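Tzavaras two-finger gripper and wrist camera: three months on a small arm

I bought the Tzavaras kit in July to replace the gripper that came with our arm.

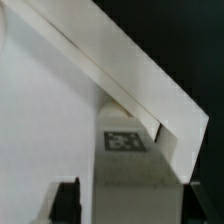 The old one had a wide body and stubby fingers, and it could not get into half the places we wanted it to go. Most of our work at Lillamcombe is picking marked blocks out of fixtures and putting them back again, often with something leaning over the top, so reach and finger width matter more to us than raw grip strength.

The kit is a parallel gripper, two pairs of fingers, a bracket, a small wrist camera and one cable that carries power and data for both. The price was 1,905 euros with delivery. Kemix sells a gripper of the same class for less, but without a camera, and by the time you have added one and made a mount for it there is not much in it. We had the Kemix on loan for a fortnight before deciding, and I will compare the two where I can.

Fitting

Four screws hold the bracket to the arm flange. The holes lined up first time. The cable is the weak point here. It comes out of the side of the body and needs a clip on the forearm, or it catches when the wrist turns past a certain angle. There is no clip in the box. Anouk Aerts printed one for us in an afternoon and it has held since.

The printed manual covers the gripper well and gives the camera a page and a half. You will want the longer version from the website, especially the part about setting the exposure by hand.

Fingers

The narrow pair is the reason to buy this. They are black, angular and taper towards the tip, and they go either side of a block under an overhang where the Kemix fingers touched the panel before they touched the block. The wide pair is better for soft things and bags. We used it twice.

Grip is firm and even. Over 3,000 closing cycles on the same block we had 45 misses, and when Riet Mertens went through the log she put most of them down to our own approach angle. With the Kemix we only ran a short test, so I won't give a figure for it, but it was a little quicker to close and a little rougher about it.

Changing fingers takes a hex key and some patience. The screws are tiny and one of ours has already begun to round off. I would have paid extra for a quick-change fitting.

Camera

The camera is good enough for finding markers and not good enough for much else. The picture is soft and the compression shows as blocky steps along any sharp diagonal edge, worst where something white sits against a dark background. You get used to it. Square markers are still readable to the software when the small cells look smeared to me, and it copes with a fair amount of slant.

Shadow gave us more trouble. If a panel hangs over the block, the lower part of the block goes dark and the automatic exposure starts to hunt as the arm moves in. Fixing the exposure by hand cured that for us. Put the marker as high on the face as you can as well. It stays in better light, and the fingertips come into view along the bottom of the picture, so anything low down is the first thing to be hidden.

Mounting the camera at the wrist means you lose the wider view at close range. Wilma De Smet wanted a second camera on a post looking at the whole bench, and she was right. We added one in the second month and now use the wrist camera only for the last part of the approach.

Controller and software

The driver installed cleanly on one machine and not at all on the other until we went back a version. Support answered the next day and knew what the problem was - apparently it is a known one, so I don't see why it isn't on the download page. Once running, it has been steady. Commands are simple: open, close, close to a width, close to a force. The force setting goes from 0 to 80 in steps that the manual never ties to a unit. We settled on a value by trial and wrote it on the body in marker pen.

Niggles

The body gets scuffed quickly. The status light faces the arm, where you can't see it. Spare fingers are sold only in pairs, and ours took three weeks to come.

Would I buy it again

Yes, for this sort of work. If your parts sit out in the open and you already own a camera you like, the Kemix is cheaper and closes faster. For reaching in under things and finding a marker on the way, the Tzavaras has done what we needed, and a second one is on order for the other arm.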